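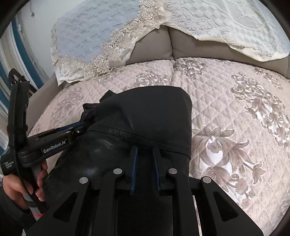 My father's leather had been on the couch since May. It was black, he had paid $720 for it in Plovden, and my mother had never believed it was real. She called it the vinyl. He called it the leather, and after thirty years my sister and I had picked up both words and used whichever one suited the parent we were talking to.

I drove the 458 kilometres up from Jadlow in July to help her get the house ready. My aunt was coming to stay for the winter, maybe longer, and my mother wanted the front bedroom done properly. She had a list on the back of a Wamo Furniture envelope. It said pillows, hem, couch, heater, spare key. The couch was underlined.

"What's wrong with the couch?" I said.

"It needs clearing," she said, and went to put the kettle on.

The pink cover on the couch was hers. She'd bought it to save the grey upholstery, which she had chosen herself and had then spent years hiding. The leather was lying across it. I picked up one end to fold it and it smelled of the shed, of oil and sawdust and the mints he kept everywhere. I put the end down and went into the kitchen.

She had made the tea too early and it was strong. We talked about the road. They had finished the bypass at Sutter and I told her it saved ten minutes, and she said your father always said it wouldn't. Then she asked if I'd had lunch, and I had, and she made me a sandwich anyway.

"Do you want it in the wardrobe?" I asked.

"There's no room in the wardrobe."

"There's his side."

She cut the sandwich in half. "His side has the blankets in it now," she said.

So we did the bedroom first. She had washed the spread and it had dried stiff in the cold, and the two of us stood on either side of the bed and pulled at it until it stopped arguing. It was the good one, the blush one with the big leafy pattern, and it had been in a zipped bag on top of the cupboard for most of my life. When I was nine I was sent to my room for sitting on it in school shoes. My sister had once slept on top of it with the flu and was forgiven, and I brought this up at Christmas for years.

"Your side's longer," my mother said.

I pulled it back toward me.

"Now mine's shorter."

She did the pillows herself. I wasn't trusted with the pillows. She put the blue-grey one at the head on the left and laid the lace over it, then took the lace off and shook it and laid it over again. Her own mother had made one like it and the moths got it, and this one came from a church sale, and she had decided early on not to care about the difference. The white embroidered one went on the right. She smoothed it with the flat of her hand, three or four times, long after it was smooth.

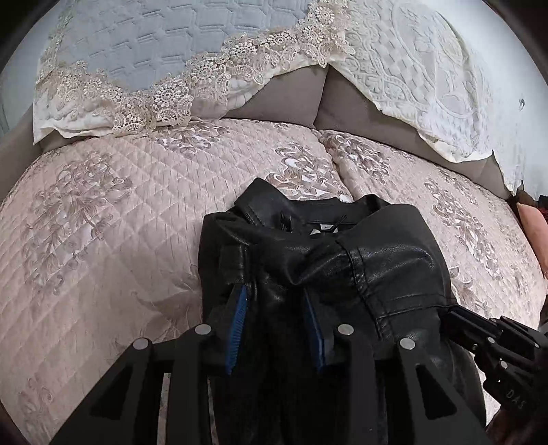 Too many pillows, my aunt said when my mother rang to tell her the room was done. I could hear her from the hall. She said she was a woman of seventy-four with a bad neck and she would be putting the whole lot on the floor the first night, lace included, and what she wanted to know was whether the heater worked.

My mother said of course the heater worked. She put her hand over the phone and looked at me, and I went to check the heater.

It didn't work. I took the plug apart on the kitchen bench with a butter knife, the way he would have, and one of the wires had come away from its screw. I put it back and tightened it. When I switched it on it ticked for a while and then gave off the smell of burnt dust, and I left it running with the door open.

By then it was four and the light was going. My mother was in the front room. She had sat down on the couch at the far end, next to the leather, with the envelope on her knee and a pen. She had crossed off pillows and hem. I told her she could cross off heater, and she did that too.

"He wore it to your graduation," she said.

"I know. You made him leave it in the car."

"It squeaked. Leather doesn't squeak."

"Some does."

She took hold of the edge nearest her and bent it over, and looked at the underside as if there might be a label she had missed. Then she rubbed it between her finger and thumb. I waited for her to say something about vinyl.

"It'll need something on it," she said. "Or it'll crack. There's a tin in the shed."

I went out and found the tin, on the shelf with the jars of screws. It had rusted along the seam and the lid wouldn't turn, so I stood on the back step and knocked it against the rail until it gave. There was a little left in the bottom, gone hard, with the mark of two fingers in it.

She had an old singlet ready when I came in. She spread newspaper over her lap and pulled one end of the leather onto it, and I sat on the other side and took the other end. We didn't put the lamp on until it was too dark to see what we'd done.

"Your aunt will want to sit here," my mother said. "To watch her programs."

"There's the chair."

"She won't like the chair."

"She can have the middle, then," I said.

My mother thought about it. She picked the envelope up off the floor and looked at the list for a while, and wrote tin at the bottom, and left the couch the way it was.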